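Isiteo opens shared photo collections to all members

31/05/2018

Isiteo, the photo sharing site run by Plandavano, has opened its shared collections feature to every registered member. Until now, only members of the test group could use it.

A shared collection lets several people add pictures to one page. The person who starts the collection picks the title, sets who may add to it, and can remove any picture at any time. Each collection can hold up to 500 pictures and have up to 6 editors. Pictures keep the name of the member who uploaded them, and that name links back to the member's own page.

During the test period, members started 156 shared collections. Food, home and garden, travel, and pets were the topics used most. Tattoo and nail art collections were moved to their own section at the request of the people who run them.

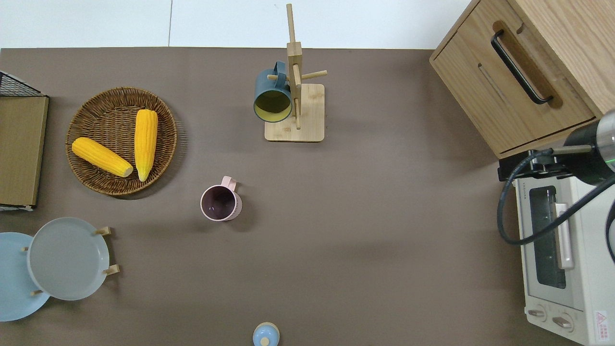 Corn cobs in a round woven tray.

The release also changes how search works. Results can now be sorted by upload date or by number of saves, and pictures that appear in more than one collection are listed once. Members who do not want their pictures added to other people's collections can turn this off under Account, Sharing. The setting covers pictures already on the site.

Shared collections are free. The mobile version, built with Floveo, will follow in October and will work on phones and tablets. Members who took part in the test do not need to do anything, and their collections have been carried over with the same web addresses.

Press questions can be sent through the contact form on the Isiteo site. Please choose "Media" as the subject.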